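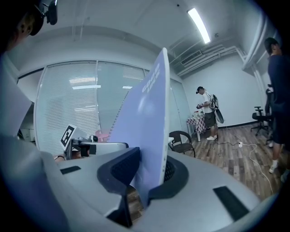
4. Short wishes and where they are used

4.1 The wish as the whole message

The previous section dealt with cards that carry a verse or a full sentence. We turn now to cards whose printed text is a bare wish of one or two words. These make up a large part of the Grostance stock lists but have received little attention in work on greeting language, probably because there seems to be so little in them to study. The printed text has no verb and no named receiver, and in most cases no punctuation.

Our material comes from two sources. The first is the Grostance card archive, which holds 3016 cards sold in the shops of Lurik and Hurkik. The second is a survey of more than 400 adults in the same two towns, who were asked what they had last written in a card, to whom, and why they picked that card over another. The survey closed on August 23, 2019. Answers that came in after that date were kept but are not used here.

Short wishes fall into two groups. Those in the first group mark something that has already taken place, such as a wedding, a birth or a passed exam. Those in the second look ahead to something whose result is not known. "Congratulations" is the plainest case of the first kind and "Good luck" of the second. The split matters because the sender of a forward-looking wish has to give it before the event. A birthday card that comes two days late is still a birthday card. A good luck card that comes two days late has to be explained, and several people in the survey told us they had thrown such a card away unsent.

4.2 "Good luck" and its receivers

In the survey, people who had sent a good luck card named four main occasions: a new job, a move, an exam, and a medical operation. The first two were often hard to tell apart from leaving cards. In both towns it is common for coworkers to sign one card for a person who is going, and the card may say either "Good luck" or "Sorry you're leaving". Senders told us that the second was warmer but could be awkward if the person had not chosen to go. "Good luck" was seen as safe. One sender in Hurkik wrote that it "works whether they are happy about it or not."

Operations were a different matter. Here some senders avoided the phrase completely, on the grounds that it made the result sound like a matter of chance. They bought blank cards and wrote "Thinking of you" by hand. Others used the phrase without any worry. We found no clear link to age. There was a link to how well the sender knew the receiver - close family were the most likely to avoid it, and coworkers the least.

The exam cards showed the most change over the life of the archive. Older cards of this type tend to carry a picture of a horseshoe, a clover leaf or a black cat, with the wish printed small beneath. In the newer stock the picture is often gone and the lettering takes its place. Figure 5 shows the wish in bold capitals, in white on lavender. We treat this as the plain style. Its color does not point to any one occasion, and shopkeepers in Lurik said that this was why they kept plain cards in stock all year, while exam cards with books or caps on them were sent back to the supplier by September.

Figure 5. "GOOD LUCK" in white capitals on a tall lavender card.

4.3 What senders add by hand

A bare wish leaves room, and most senders feel they should fill it. Only a small number of those who had sent a good luck card said that they had signed it and added nothing else. The rest wrote at least a line. We sorted these lines by what they did, and five types cover nearly all of them: repeating the wish in other words, praising the receiver, saying the result would be fine, asking for news afterward, and making a joke. Many lines did two of these at once.

Repeating the wish was the most common, which surprised us at first. A sender who has paid for a card that says "Good luck" will often open it and write "Lots of luck" or "All the best for Monday's start" inside. Our reading is that the printed words are taken as the card's and the written ones as the sender's own. This agrees with the findings of the Đàm letter project on printed condolence notes, where families kept the notes with handwriting and passed over those without it, even if the printed text was longer.

Asking for news was found almost only in cards for a new job or a move. It turns the card into one side of an exchange, and several receivers said that they had felt bound to answer. None said this of an exam card.

Jokes were the hardest type to sort. Some depended on events at work that only the signers knew about, and we have left these out of the table in the appendix. Shared cards had more jokes than single-sender cards. They also had more repeated lines, as later signers tended to copy the pattern set by the first - a card that opened with three sober messages usually stayed sober to the end.

4.4 Limits of the material

The archive holds unsent cards. It shows what was on sale, and it can't show what was bought or how much space a given sender used. The survey fills part of this gap but depends on memory, and people may recall their better lines more easily than their dull ones. Cards made at home are missing from both sources.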